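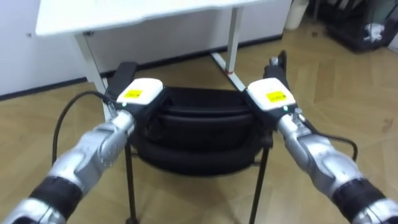
Search this encyclopedia Enter a term Go

Upholstered side chair

An upholstered side chair is a single seat without arms, fitted with padding under a fabric, leather or vinyl cover. It is used at dining tables and desks and in meeting rooms. Legs are made of wood or metal; thin metal legs reduce the weight of the chair and leave more floor visible beneath the seat.

Construction

The seat consists of a base, a layer of foam or fiber, and a cover stapled or sewn in place. On many models the padding is carried over the front of the seat in a rounded edge, known in the trade as a roll front. Folds and creases may form in the cover as the filling settles.

Placement

A seat height of 47 cm is suited to a table 70 cm high. On wood floors, including herringbone parquet, felt pads are fixed under the legs to limit scratching. Chairs are lifted when moved, as dragging loosens the joints.

Care

Fabric covers are vacuumed with a soft brush. Dark fabrics show lint and dust readily.

Shares 47 Comments 2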